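讲者备注，Astcombe 六月场，给自己看的版本。方括号里的是动作提示，别念出来。

# 拿起一个听筒，要写多少软件

[上台先别翻页，等人坐定]

大家好！我在 Broststead 做操作规划，平时写得最多的是 C++，看得最多的是日志。今天想聊一件特别小的事：让机械臂把座机听筒从桌面上拿起来，再放回座机上。

就这么一件事，我们组做得不亦乐乎。我先坦白，立项的时候我以为两个迭代就能收工，听筒嘛，刚体，形状规规矩矩，中间还有那么好握的一段。后来真正把我们拖住（也真正让我们着迷）的，是后面那根卷线。

[停一下，问现场：有多少人家里还有座机？等举手]

好，还不少。那你们一定知道那根线的脾气：能拉长，会打圈，松手以后往哪儿弹全看心情。对规划器来说，它就是一根一头拴在座机、一头拴在听筒上的弹簧，而且每次的形状都不一样。

## 先讲软件怎么分层

系统分两块。感知这一块叫 Wuko，吃深度图和彩色图，吐出听筒的六维位姿，外加一条卷线中心线。规划和执行这一块叫 Picard，拿着 Wuko 的结果去选抓取、算轨迹、盯着力反馈。

两块之间只有一个消息类型。我在这里要多说一句，这个消息类型我们改了好多遍，最后留下来的字段少得可怜：位姿、协方差、中心线点列、时间戳。越往后越觉得这样舒服，Wuko 的同事换网络，我这边一行都不用动。

[这里语速放慢，后面全靠这张结构图]

Picard 内部是一棵行为树。节点都很朴素：看、选抓取、接近、下探、合爪、提起、检查、放回。每个节点失败以后去哪儿，全写在树里，能画出来，能在评审会上指着讨论。早先那版是状态机，跳转条件散在十几个文件里，我现在想起来还头疼。

## 接近：最后那一小段最难

[翻页]
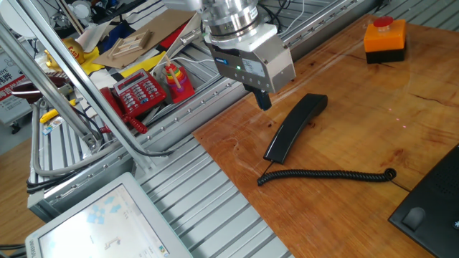
*接近阶段：夹爪手指朝下，听筒斜放在桌面上。*

大范围的移动交给采样规划，没什么可吹的，现成的库已经很好用。我想讲最后这一小段下探。

从预抓取位姿往下走的时候，Picard 不再重新采样，改用笛卡尔直线加在线修正。Wuko 每来一帧新位姿，修正量就更新一次，但我们给它加了限幅，单次不超过 2 毫米。这个数是试出来的：再大，指尖会跟着感知噪声抖；再小，目标挪动了就追不上。

朝向也有讲究。听筒斜着放，夹爪绕竖直轴要转到和它对上。平行夹爪转半圈是等价的，所以每个抓取都有一对解，选哪个？早期版本选关节行程短的那个，听着很合理吧？结果腕部经常停在离限位很近的地方，提起来以后想转身放回，转不动了！现在抓取打分会往前看一步，把放回那段的可达性也算进去。多花一点计算，换来后半程从容得多，这笔买卖我非常推荐。

[如果有人问为什么不端到端：说晚点聊，后面有一节]

还有碰撞模型。座机本体、桌面、急停盒，这些都是静态几何，进场景就固定了。卷线怎么办？我们把中心线膨胀成一串小球，当软障碍处理：可以蹭，但要付代价。设成硬障碍的话，规划器经常直接告诉你无解，毕竟线就连在你要抓的东西上嘛。

## 提起来以后，线开始说话

[翻页，等两秒，让大家看线]
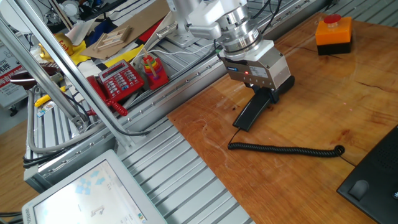 *听筒夹在夹爪里，呈竖直姿态，卷线从下端横到座机那边。*

这一张是我最喜欢讲的。看听筒下端那根线，它横在桌面上，另一头往座机那里去。

只要线还松着，对手臂来说几乎没有负载，规划可以当它不存在。线一绷紧，腕部的力和力矩就开始漂。阻抗控制器看到这个外力，老老实实地让步，末端就慢慢偏离轨迹。控制器没做错任何事，是我们忘了告诉它这个力是正常的。

所以我们加了一个很小的线模型，小到能写在一张幻灯片上：一端固定、一端跟着末端走、超过自然长度以后按弹簧算。用中心线点列估自然长度，用末端位置算当前跨距，前馈一个拉力。没有有限元，也没有可微仿真。我知道在座有人做可微仿真做得很漂亮，会后一定来找我，我真的很想听！

这个小模型还顺带解决了另一个问题：怎么判断抓没抓住。以前看夹爪开度，可开度说明不了夹在哪里。现在拿前馈的预测和实测力去对，残差超过门限，行为树就进「检查」节点，停下来再看一眼。

[讲到残差时手势比一下，别背对观众]

顺便讲延迟。从图像时间戳到控制器收到修正量，我们的预算是 600 毫秒，超了就丢帧，宁可用旧的预测往前推。刚开始我们舍不得丢，每一帧都想用上，于是消息排队，控制器拿着过期的位姿认真地往错的地方走。现在队列深度是一，只留最新的。改动就一行，效果好得让人想把它裱起来。

## 视野里有什么，模型就得认什么

[这一节时间不够可以砍到一半]

再聊感知。训练数据要是全在干净桌面上拍，模型到了真实工位就会犯迷糊。我们这边的背景相当热闹，红色的座机也带着一根卷线，旁边还有彩虹色的套圈玩具。Wuko 第一版特别喜欢那根红线，分割结果时不时就多出一截，中心线一下子飞到护杆那边去。

解决办法分两步。先用工作区多边形把点云裁掉，这一步谁都想得到。第二步更有意思：中心线必须从座机端点开始长，一段一段往外接，接不上的一律不要。拓扑约束比外观可靠得多，黑线红线都一样。

手臂本身也会进画面。我们用关节角把手臂网格渲染成掩膜，减掉以后再送给网络。掩膜和图像的时间对不齐，边缘就会漏出一条，正好被认成线。所以时间同步这件事，请务必在写第一行网络代码之前做掉，我是用好几个通宵学会的。

[翻页，这张停久一点，指卷线那一段]
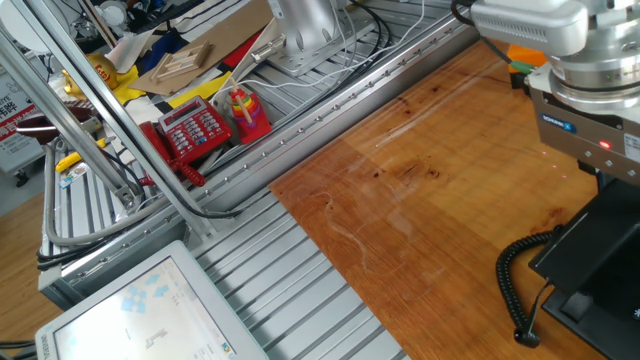 ## 日志和回放：我最想推销的习惯

说推销有点过，就当是安利吧。

我们每次运行都存一份完整记录：原始图像、Wuko 的输出、行为树的每次跳转、关节命令和反馈。攒到现在是 957 次。格式统一，文件名就是提交号加序号，谁都能在自己电脑上拉下来重放。

回放工具只做一件事：把录下来的传感器数据重新喂给当前代码，比较新旧决策哪里开始不一样。注意，分叉之后的世界就不可信了，手臂没真的那么动过，所以工具到分叉点就停，打出当时的黑板变量，让人去看。

我刚来的时候觉得这东西太土。现在每次合并代码前，我最先打开的就是它。有一回我改了抓取打分里一个权重，单元测试全绿，回放却显示有 6 次运行换了抓取方向，里头有一次会让夹爪从卷线圈里穿过去。在电脑上看到这个，和在工位上看到这个，心情差得可太远了。

[笑点，别赶]

回放还有个我没料到的用处：新同事上手。与其讲架构图，不如挑一条记录，让他从第一帧单步走到最后一帧，把每个节点的输入输出都看一遍。走完一条，整个系统基本就装进脑子里了。

## 放回，还没做完的部分

放回比拿起难，我们做得还不够好，今天就照实讲。

座机上有叉簧，听筒要落到对的姿态。难点又是线：听筒往回走的时候线在收，会自己堆成圈，堆在哪儿很难预测。目前 Picard 的做法是走一条稍微绕远的弧，让线先向一侧铺开，末段切到力控，轻轻往下压，接触力出现台阶就松爪。

有时候松爪太早，有时候线圈垫在下面，台阶出现得莫名其妙。我们正在试的新条件是把 Wuko 的中心线和听筒投影做个相交检查，相交就不许下压，先退回去重新铺线。代码在分支上，还没合。

[翻页]
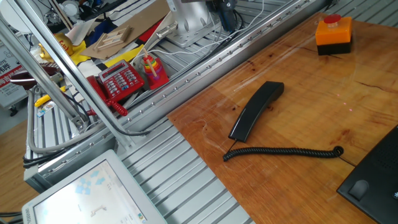 Monique Charpentier 听完试讲后提了一个问题：既然中心线已经有了，为什么还要等到末段才检查相交，在弧线规划的时候就把线的堆积当成代价加进去不行吗？

问得太好了，我当场就记在本子上。我的回答是：行，但现在的小弹簧模型只管绷紧，不管松弛，线松下来以后的形状它一概不知。要提前算代价，就得有一个便宜的松弛形状预测，哪怕只给个大概的分布。回放数据正好能拿来拟合这个，我打算先从绕弧那一段的帧开始，标签直接用 Wuko 的中心线，不另外标注。

她又追问了一句，标签本身有遮挡怎么办。这个我还没有好答案，只想到用协方差加权，把手臂挡住的那几段压下去。在场如果有人做过绳索或线缆的部分观测，请一定留下来聊！

[收尾]

- 结构图和消息定义在讲义最后一页。
- 端到端的问题如果还没人问，就主动提：我们拿同一批记录训过一个策略，接近段很顺，线绷紧以后容易犹豫，目前只让它给抓取打分提建议。
- 回放工具的演示放在问答之后，电脑提前接好，记得关掉消息通知。

谢谢大家，来提问吧！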